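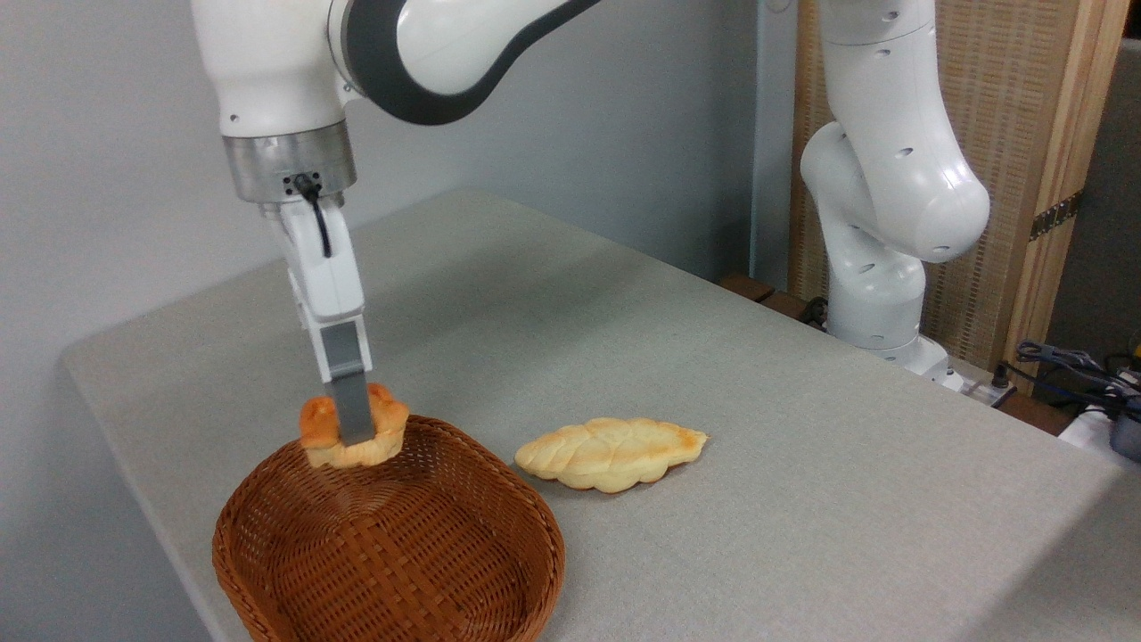 Le Roux 推出 Irnness 面包篮组合，首批 2,000 套面向门店及餐饮客户发售

Brunedthorpe，2023年4月13日

面包店 Le Roux 今日宣布，与家居用品公司 Zavon 合作的 Irnness 面包篮组合开始接受预订。组合包括一只椭圆形浅口编织篮、一块浅灰色桌布、一只叶形面包和若干小面包，每套售价 128 元。首批共 2,000 套，其中 600 套预留给餐厅、旅馆和办公室茶点客户，其余在 Le Roux 的 4 家门店及预订页面销售。

Le Roux 过去一直单卖面包。顾客买回去以后怎么装、怎么摆，店里很少过问。去年 8 月，门店在柜台边做了一次小范围的顾客问卷，填写的人里有不少提到，家里请客吃饭时面包常常连着纸袋一起上桌，或者临时找一只沙拉碗来装。大面包放进碗里会翘起来，小面包堆在碗底又不好拿。Irnness 的最初想法就是从这些回答里来的。

“我们本来只打算出一只篮子，”Le Roux 产品负责人 Esmaeil Shojaei 说，“后来试着摆桌，发现篮子放在什么样的台面上，看起来差别很大。深色桌面上，红棕色的篮子几乎看不清编纹，面包掉下来的碎屑倒是很显眼。所以又加了桌布。”

篮子

篮子由 Zavon 负责设计，红棕色，椭圆形，边沿卷成圆边，篮身和篮底都是紧密的交叉编纹。篮口敞开，没有提手，也没有盖子。设计阶段做过带提手的样品，在门店试用时，提手会挡住伸进篮里拿面包的手，递篮子时也容易碰到旁边的杯子，最后没有采用。

篮子的深度改过几次。最早的一版较深，装得多，可是小面包沉在里面，坐在桌子另一头的人看不见篮里还剩什么。现在的浅口款适合装一顿饭用的小面包，吃完再添。叶形面包较长，建议直接放在桌布或面包板上，由主人切好以后再放进篮里。

“浅一点，大家拿得自然，”Zavon 设计师 Aatos Koskela 说，“我们也试过圆形的。圆篮放在长桌上占地方，两边的盘子都要让它。椭圆的顺着桌子放就行。”

篮子不附衬布。Le Roux 建议，刚出炉的面包先在架子上晾一会儿再装篮；如果当天的面包表面撒了面粉或芝麻，可以在篮底垫一张烘焙纸或一块干净的餐巾。日常清洁用干的软刷把缝里的碎屑扫出来即可，有污渍时用拧干的湿布擦，擦后放在通风处晾干。篮子不能放进洗碗机，也不要长时间泡水。

桌布

桌布为浅灰色，哑光，表面有细密的织纹，铺在桌上不反光。选色时，双方在米白、浅灰和一种偏绿的灰色之间比较了很久。米白色与面包淡黄色的部分太接近，摆上桌以后面包的轮廓不清楚；偏绿的灰色在门店灯光下显得发暗。浅灰色在白天和晚上的差别最小。

桌布可以机洗，水温不超过 30 度，首次使用前建议单独洗一次。洗后趁微潮时拉平，干了以后折痕会少一些。餐饮客户如需按桌面尺寸定做，可以在订购时注明长宽，交货时间另行通知。

面包

组合里的叶形面包是 Le Roux 店里的老品种，表面用刀划出一道道斜口，排列像叶脉，烤好以后凸起的地方先上色，凹下去的地方保持淡黄。面包的一头较尖，另一头较宽，边缘有起伏。切的时候可以顺着斜口下刀，切出来的片大小不完全一样，喜欢脆边的人可以挑靠尖头的几片。

小面包由手工打结成形，烤成金黄偏棕色，顶部鼓起的地方颜色更深。这一款没有馅，味道清淡，配汤、配黄油或者夹一片奶酪都可以。
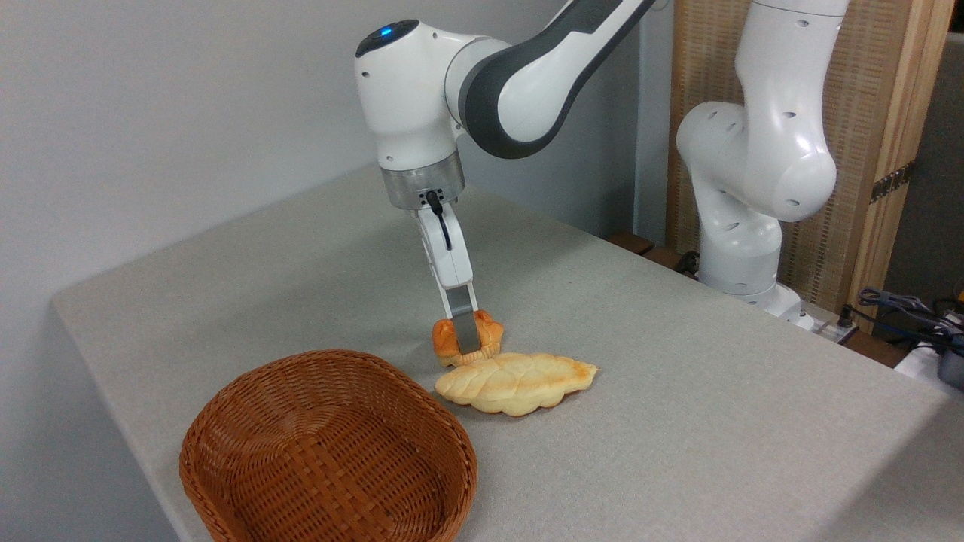

两种面包放在一起卖，考虑的是一桌人的不同习惯。有人喜欢从大面包上切一片，有人只想拿一个小的，吃完再说。Shojaei 表示，试卖期间小面包总是先拿完，叶形面包则常常剩下宽的那一头，因此组合里小面包的数量可以加订，单独计价，不必再买一整套。

需要提醒的是，面包与篮子、桌布分开包装。面包在取货当天烘烤，请尽量当天食用。叶形面包如果当天吃不完，可以切片后装袋冷冻，食用前不必解冻，直接放进预热好的烤箱烤几分钟。小面包放到第二天会变硬，表面喷一点水再烤，口感会好一些。微波炉加热后的面包凉得快，凉了以后发韧，店里不推荐。

摆桌建议

每套组合附一张折页，介绍几种摆法，由 Le Roux 与 Zavon 共同整理。折页上的内容不多，摘录如下。

四到六人的桌子，篮子放在靠桌角的一侧，叶形面包横放在桌子中间略偏的位置，面包刀放在面包后面，刀口朝里。小面包先放少量，其余留在厨房保温。

长桌用餐时，可以准备两只篮子，各放在桌子的两端，叶形面包事先切好，分到两只篮里。黄油碟放在篮子旁边，不要放进篮里。

早餐或茶点时不需要铺整张桌布，把桌布对折，铺在桌子的一头，篮子和面包都放在上面，另一头留给茶壶和杯子。

办公室茶点可以把夹子放在篮子旁边。折页里还写了一句：篮子空了请及时收走，空篮留在桌上，后来的人会以为还有面包要上。这一句是门店店员提出来的，原稿里没有。

餐饮客户

预留给餐饮客户的 600 套可以按需拆分订购。餐厅和旅馆可以只订篮子和桌布，面包改为每日配送，品种和数量在前一天下午确认。配送范围目前限于 Brunedthorpe 城区。城区以外的客户可以订购篮子和桌布，面包需要自行到门店提取。

已有合作的客户在续订时可以把原来的塑料面包盘换成 Irnness 编织篮，差价从当月账单中结算。Zavon 为餐饮客户提供补件服务，篮子单只可购，颜色与首批一致。由于是编织品，不同篮子之间的纹理和颜色深浅会有细小差别，不属于质量问题。运输中造成的断条或边沿松脱可以更换，请在收货后保留外包装并拍照。

订购与取货

零售顾客可以在 Le Roux 任一门店柜台登记，也可以通过预订页面下单。下单时选择取货门店和取货日期，面包按取货日期安排烘烤。如果临时改期，请提前一天联系门店；当天未取的面包不再保留，篮子和桌布可以继续存放在店里。

已经有篮子和桌布、只想买面包的顾客，可以照常在柜台选购，价格不变。叶形面包上午出炉，小面包上午和下午各出一次，具体时间以各门店张贴的时间表为准。对小麦、乳制品或芝麻过敏的顾客，请在下单前向店员查询配料表，所有面包均在同一间烘焙房制作。

篮子和桌布未使用的可以退货，面包不退。作为礼物购买的顾客可以要求不放价格单，店里提供牛皮纸包装，不另收费。

后续安排

Le Roux 与 Zavon 计划在今年 8 月推出 Irnness 的第二批，届时会增加一只较小的篮子，供一两个人的早餐使用，颜色仍为红棕色。小篮目前还在打样，尺寸和售价尚未确定。叶形面包也在试做加橄榄和迷迭香的口味，会先在门店少量出售，再决定是否放进组合。

Koskela 说，第二批的桌布颜色可能会多一种，双方还没有定下来。“浅灰色卖得怎么样，要看这几个月的情况。有几位餐厅客户问过深蓝色，我们打了一块样布，放上面包看了看，还要再看看晚上灯光下的效果。”

关于 Le Roux

Le Roux 是 Brunedthorpe 的面包店，在当地设有 4 家门店和一间中央烘焙房，经营日常面包、节庆面包和餐饮配送。

关于 Zavon

Zavon 设计和销售餐桌用品，产品包括编织篮、桌布、餐巾和木制托盘，为零售及餐饮客户供货。

媒体如需样品或产品图片，请与 Le Roux 产品部联系，样品借用期为两周，篮子和桌布用后请寄回，面包不用寄回。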